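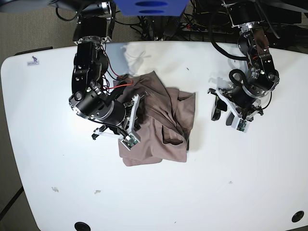
1/ I've been rewriting our bench rules for two-arm cloth handling all through May and I'm far too excited about it, so you're getting a thread. Steal whatever's useful!

2/ Some background. We're a small lab in Nevovcombe and we teach arms to handle clothes. The old rules were one laminated sheet, written for a single arm moving metal blocks. Cloth is a completely different animal - it snags, it hides things, it never lands the same way twice.

3/ Rule one: every garment starts crumpled. No smoothing it out first, however tempting. If you pat it flat, you've done the hard bit yourself and the score means nothing.

4/ Rule two (my favourite): each arm gets a parked position, and an arm with no job goes back to it. Clear of the cloth, clear of the other arm. Write the position down and put it where the next person will find it.

5/ Cables! Anything running along a moving joint gets checked by hand through the full range of travel before power goes on. Slow bend, slow twist, look for loops that could catch on a sleeve or a collar. Do both arms, even if you're only using one.

6/ If you've got bare circuit boards out at the fingertips, treat them as the most fragile thing on the bench. Ours go on the checklist by name. A zip or a metal button near a live board is a stop, every time.

7/ Speed. We cap it at 30 per cent for any garment the arms haven't met before. It feels painfully slow and I've come to love it, you notice so much more about how the fabric gives.

8/ Wipe the table between runs. Lint and little scraps build up quicker than you'd think, and they end up in the jaws.

9/ Logging: we're on run 452 and every one has a line in the book, including the rubbish ones. Especially the rubbish ones! The Grullero checklist we started from only asked for successes, so we added a column for "what went wrong, in plain words".

10/ Two people for any change to the stop button wiring. One does it, one tests it. Borrowed straight from the Wutness bench guide, and it's a cracking bit of sense.

11/ Still arguing over whether 6 failed grasps in a row should end a session or just trigger a break. I'm in the break camp. If your lab has a number written down, please tell me what it is and how you picked it.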